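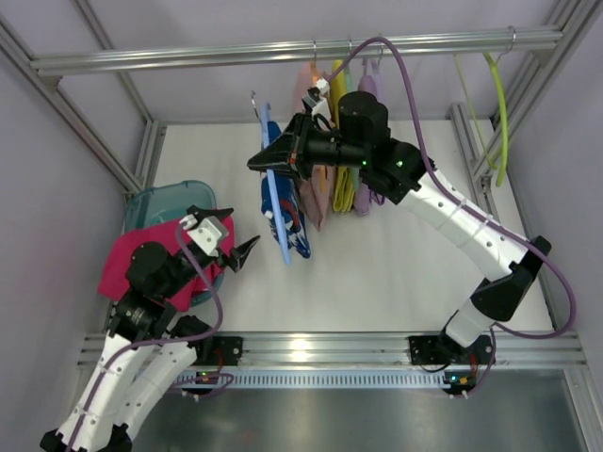 Lelline garment cell: speaker notes
Reading time: 2 min

Slide 1. Title
Introduce the session. Lelline is a bench-top kit for garment handling trials, sold by Geerts. These notes cover the kit as delivered and the trial at Mistholm.

Slide 2. What is in the kit
Two arms on black mounting plates, bolted to the front rail. Aluminum-framed enclosure, white floor, light side walls. Hanging bar across the top, made from the same kind of extruded stock as the rest. One gripper per arm. The buyer supplies the hangers, basket and clothes. Say this early, it comes up every time.

Slide 3. Task
Take a garment by its hanger and place it on the bar, or take it off again. The gripper closes on the hanger and leaves the cloth alone. Plastic hangers only for now. Wire hangers twist in the fingers and are not supported in this release.
Loose clothes in a basket are a separate job and need both arms. That routine is in beta. Do not promise a date.

Slide 4. Cabling
The purple cable runs along the outside of each arm. It is easy to reach and easy to replace. It also needs slack at the elbow. Check the loop after any change to the arm's reach limits.

Slide 5. Trial at Mistholm
More than 1,000 hang cycles on mixed clothes, no change of gripper fingers. Most stops were missed grasps with the hook turned away from the arm. Turning the hook by hand and pressing resume cleared them. Pause for questions on the log format.

Slide 6. Known limits
Garments that slip off the hanger are not detected. Folded items hung close together can hide the next hook. Leave a gap. Long coats reach the floor and drag.
Arms share the middle of the workspace. The controller lets one in at a time, which costs speed.

Slide 7. Setup
Allow 20 minutes for calibration after a move. Bench must be level. Run the Grirno software check first, then home the left arm, then the right. If homing fails, power down and check the plate bolts.

Slide 8. Price and support
Quote on request. Spare fingers and cables are stocked. Support covers 2 years, parts included, shipping excluded.
Skip this slide if time is short and go to questions.

This site uses cookies to remember your settings. Accept | Manage
© Geerts. All rights reserved. Contact | Back to top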